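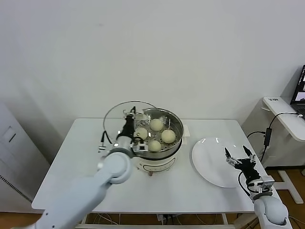
Nadomico Electric Steamer Pot

Sold by Tredthorpe Kitchen Supply

We don't stock many steamers. Most of them are a saucepan with a plug, and we sent back two before this one. It has a white base, a perforated stainless steel tray and a clear lid. The control strip sits on the front, and the markings are faint, so read the manual first.

What it does

Steams buns. Nadomico also claims fish, custard and "whole family dinners." Maybe, if your family is small. Five round buns fit on the tray, and we wouldn't try to squeeze in many more. The small loop handles on the steel part are small. Use a cloth.

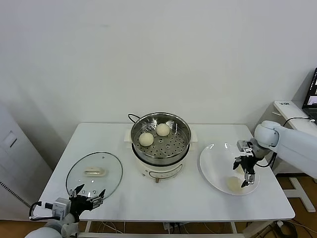

The lid

Clear and round, with a thin metal rim and a knob in the middle. The maker says you can check on the food without lifting it. We have our doubts once there's steam on the inside. It does lie flat on the table, knob up, and takes up a fair bit of room there.

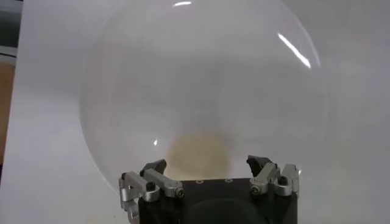

Spare lids come from the Skurville warehouse and take 10 days. The Briggs lid is cheaper, but we haven't tried it on this pot and won't promise a fit.

Price: $38
Plate and buns not included.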